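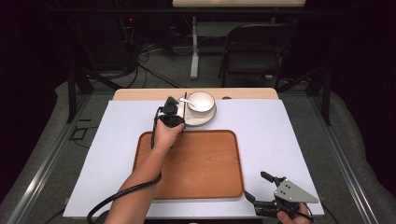

Moving a Music Library Between Two Cloud Services
Project report, Graziella Amato and Samuele Fabbri
Supervisor: Elisa Farina
18/08/2021

1. What we set out to do

Both of the services we picked promise that you can bring your music with you. Hetell says so on its sign-up page, and Farow says so in an email it sends you every few days until you give in. We wanted to see how much of an ordinary, badly kept music library would survive a move from one to the other, and how much of the work would fall to the person doing the moving.

Our first proposal covered four services. Elisa Farina wrote "pick two" in the margin, and she was right, although we argued about it for most of a week.

2. The library

The test library belongs to Samuele and holds 1,985 tracks. Some were bought, some were ripped from his parents' CDs, and a fair number are recordings of his cousin's band, which has no entry in any catalog and is unlikely to get one. The tags are a mess. One album is filed under three spellings of the same artist, and we left it that way on purpose, as it seemed a fair test.

We uploaded everything to Hetell from a laptop in February. The upload took two nights, the second of which was needed when the laptop went to sleep during the first.

3. The transfer

Farow has an import tool that asks for your Hetell login and then shows a progress bar. The bar reached 99 percent in the first ten minutes and stayed there until the following afternoon. Leonardo Pagano, who shares our lab bench and has opinions about progress bars, suggested canceling. We didn't cancel, and the import did finish. 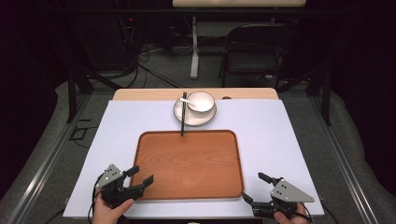
Figure 1. Cup and saucer beyond the wooden tray.

We then exported the track lists from both services as text files and compared them with a short script. The script is in Appendix A. It is not pretty, but it gave the same answer each time we ran it, and we can't say that for the first version.

4. Results

Of the tracks on Hetell, 1,703 turned up on Farow. The cousin's band did not come across at all. Farow's help page calls these "items not available in your region," an odd thing to say about a garage twenty minutes from campus.

Among the tracks that did arrive, 501 had lost their cover art and 32 had been swapped for a different recording of the same song, usually a live one. The album with three spellings came through as four artists. We have no explanation for the fourth.

Playlists kept their names and their order, with gaps where the missing tracks had been. Play counts went back to zero.

5. Support

We wrote to both companies with the same question: can a customer get a list of what failed to transfer? Hetell replied the same day and told us to ask Farow. Farow replied nine days later with a link to the page we had quoted in our question.

6. Limits

This was one library and one direction. We had planned to run the move backward as well, but the Farow trial ended, and the department's budget for subscriptions is Gaetano Leone's personal card, which he has asked for back. Both services may also have changed their import tools since we ran ours.

7. Advice for anyone repeating this

Export the track list before you start. Keep the original files somewhere that isn't a cloud service. Turn off sleep mode on the laptop.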